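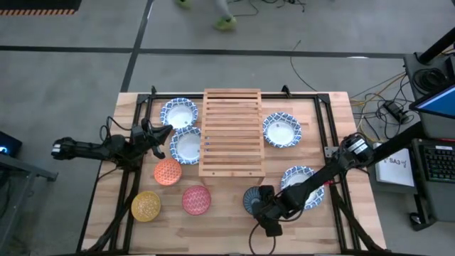 A reader in Drirley wrote in to ask why the white film on washed dishes gets worse every winter when the detergent hasn't changed, and whether a softener is the only fix. Most of the questions below come from that one, and the answers apply to homes on the Drirley supply and on private wells in the Allura area.

# Hard Water and Dishwashing: FAQ

**What is the film made of?**

Mostly calcium carbonate, with some magnesium. It stays behind when water evaporates on the surface. If a drop of white vinegar removes the spot, it is mineral scale. If vinegar has no effect, the surface may be etched, and etching is permanent.

**How hard is the water here?**

The Drirley supply was last reported at 126 mg/L as calcium carbonate, in the range usually labeled hard. Allura wells vary a great deal. The hardest sample we have on record came in at over 26 grains per gallon. One grain per gallon equals 17.1 mg/L.

**Why would it be worse in winter?**

Drirley blends river water and well water, and the share from the wells goes up in the colder months. The change back normally takes place in April. A test strip used once in each season will show the difference.

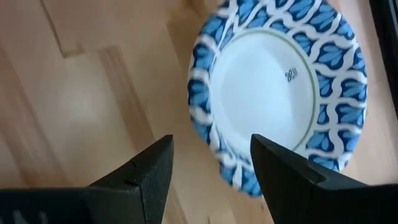 Strips are read by color and are accurate enough for setting a dishwasher. For sizing a softener, use a drop-count titration kit or a lab result. Collect the sample from the cold tap, ahead of any existing softener, after letting the tap run for two minutes.

**Does more detergent help?**

Up to a point. Part of the detergent is used up binding minerals before any cleaning takes place, so hard water does need a larger dose. Past that, the excess leaves a residue of its own that is easily mistaken for scale.

**What does rinse aid do?**

It lowers surface tension so that water drains off in a sheet and leaves fewer drops to dry. It doesn't remove minerals. For hand washing, a final rinse in hot water followed by a dry towel gives much the same result.

**Can I air-dry by hand and avoid spots?**

Partly. Set items at an angle where possible and keep them from touching each other. Cups and bowls with a deep foot ring hold a small pool of water when turned over.

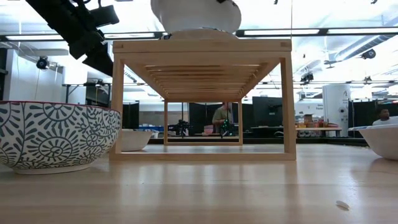
That pool is the usual source of a chalky circle on the base. Wipe it out with a cloth before leaving the item to dry. Rings that have already formed come off with diluted vinegar — one part to four parts water — and a plain rinse.

**Is vinegar safe on everything?**

No. Keep it off marble, limestone, cast iron, and aluminum. Gold or silver trim should be tested on a small spot first.

**Which setting should I use on a Flirima softener?**

Enter the hardness in grains. Drirley homes should use 8, the nearest whole number above the reported value. Well owners should enter their own test result, and add the iron correction from the Okeke installation sheet if iron is present.

**How often should I retest?**

Municipal customers, yearly. Well owners, twice a year and after any pump work.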